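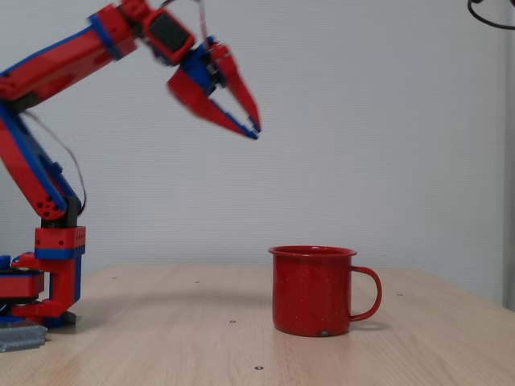 第三讲　校友访谈与人物稿的写法

校友人物稿常见于校刊、院系网页和招生材料，篇幅不长，读者多为在校生和家长。动笔前先定一个问题：这位校友当年为什么选这所学校，后来的工作和这个选择有什么关系。细节要具体，但不必多。写桌上放着一只红色搪瓷杯，比写“办公环境简朴”有用，读者能自己得出印象。形容词留到改稿时再决定去留。

一、访谈准备
先查入学年份、专业和导师姓名，与校友办的记录核对。提纲控制在一页以内，开放式问题放在前面，涉及薪资、家庭的问题放在后面，对方不愿回答就跳过。录音须事先征得同意。

二、开头
课堂讨论用稿为 Orathai Mahawong 写 Kinga Vass 的一篇，全文1,485字。开头117字只讲一件事：Vass 收到4所学校的录取通知，最后选了离家最近的一所。学校名称到第二段才出现。请注意作者把毕业年份放在了哪里。

三、引语
直接引语全文不超过3处。口头语可以删，意思不能改。译自外语的引语要在稿末注明译者。

四、作业
采访一位本系毕业生，写成800字以内的人物稿，附访谈提纲。6月已交过选题的同学不用重交，换人须先告知 Jirayu Thaweesak。交稿截止：2024年7月26日，星期五，逾期按缺交处理。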